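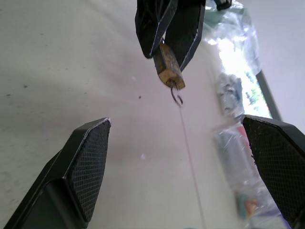
Reading time: 2 min

Support > Two-arm kit > Set-up guide > Hanging load exercise

By Leandro Valcárcel, Kumine
Updated in July

4. Hanging load exercise

In this section you teach the two arms to work on one hanging load. One gripper holds the brass weight up high, and the other takes the string under it. Please finish section 3 (zero position of both arms) before you begin.

You need the brass weight with the wire hook, one piece of thin string, and the textured finger pads, part number 808.

4.1 Preparing the arms

1. Set both arms to Slow mode in the Sillow panel.
2. Move the upper arm until its gripper points down, above the free part of the table.
3. Put the weight between the jaws with the hook to the bottom. Press Close. The jaws must hold the brass body and must not touch the hook.
4. Hang the loop of the string on the hook. Let the string go down by its own weight.

Caution: Keep your fingers away from the jaws while you press Close. The stop button must be in reach of your other hand.

4.2 Approaching the string

5. Open the lower gripper fully.
6. Bring it up from below, so that the string passes between the two fingers. Look at the wrist camera view in the panel while you do this.
7. Wait until the string hangs quiet. A swinging string is the most common cause of a missed grip.
8. Close the lower gripper with force level 2. If the string slides through, go up one level and repeat from step 5.
9. Press Save pose. The name of the pose can have up to 56 characters.

Note: A thin pale string is difficult to see against a white table. If you lose it in the camera view, put a dark sheet under the work area, or change to a darker string.

Note: Look at the edges of the finger pads every Thursday, or on another fixed day. Loose fibers can catch the string when the gripper opens. Remove them with tweezers, with the power off.

If the panel shows message 794, the upper gripper has lost its hold value. Support the weight with your hand, press Open, and start again from step 3.

Checked by Laurinda Serrano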